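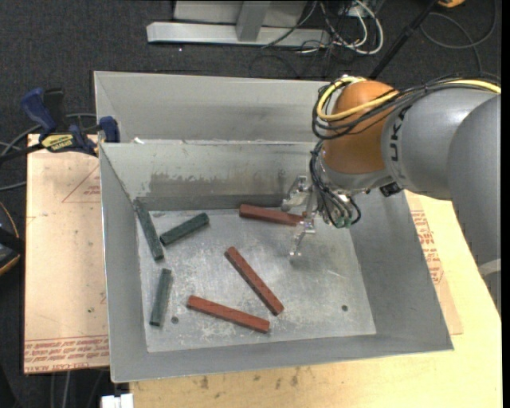

Main bin on the bench, three green blocks and three brick-red, second bin behind.

May 18, 2023

Bench notes, block sorting and bin upkeep. Arnaldo, please read the part about the floor before you order anything from Skurus.

Blocks first. The green ones are not all the same length. I had assumed they were cut as one set and they were not. One is clearly longer than the others, and when it lies along the sloping wall it takes up the whole left side. I put a steel rule on the full stock this morning and found 7 mm between the longest green and the shortest. The reds are closer to each other but I would not call them matched either. Marlies says the Pruitt cutting list only gave a nominal length, so the supplier did nothing wrong. We should put a tolerance on the next order.

For now the long green stays in the set. Mark it on the end with pencil, no tape. Tape leaves glue on the metal and we have enough on there already.

Floor of the main bin. It is scuffed all over, and there is one light scratch across the right part that I can follow with my eye from the bench stool. Ran a fingernail over it and could not feel an edge, so I am leaving it alone. The whitish smudges are a different matter. Some of them came off with a damp cloth on a test patch and some did not. What did not come off I take to be wear in the surface. No scouring pads, please. The last time we used one on the old bin it looked worse afterward and the marks collected dirt faster.

The two small holes near the front stay open. I asked whether we should plug them and the answer from Marlies was no, they are useful when we want to bolt the bin down to the other table. Sweep around them with the small brush. Grit likes to sit in the edges.

Rear wall. The brownish-gray band is still there. I don't know what it is. My first guess was old cutting oil, Arnaldo thinks adhesive from a liner that somebody peeled off before the bin came to us. Tried in this order on a patch about a thumb wide:

Warm water and dish soap: no change.
Kerkosex, diluted as on the bottle: a little color on the cloth, band looks the same.
Kerkosex, left on for 15 minutes: more color on the cloth, patch slightly lighter.

I stopped there. If anybody wants to go on, use the left end of the band, where it is patchy already, and write down what you used and how long it sat. Wipe with clean water after. Gloves.

Second bin. It is pushed right up against the back of the main one and a bit to the left. Paper scraps and dust end up in the seam between the two and they are a nuisance to get out — the brush is too thick and the vacuum nozzle doesn't reach. A strip of stiff card works. I would like to try a gap of two fingers between the bins for a week and see if that makes cleaning easier. Against this: the tabletop is not that deep, and the pair tends to drift forward when the rear one is full. Open question.

Tabletop itself is fine. Wiped it along the front only. It is pale wood and shows everything, so no cups on it.

Paint on the blocks. Two of the spare reds in the drawer have chips at the corners, bare spots the size of a match head. Prustavell has a touch-up in what they call brick, and the sample card looks close enough to me under the bench lamp. Not urgent. The greens in the drawer have no chips that I could find.

To do:

Arnaldo — ask Skurus for a price on one replacement bin, same size, same wall slope. Price only, no order.
Marlies — length tolerance for the next batch. I suggest 1 mm.
Me — card strip on a string by the bench, pencil marks on the long green, second try on the band at the rear wall.

Bin measurements from the old drawing are in the folder. The depth on it is wrong, measure again before quoting it to anyone.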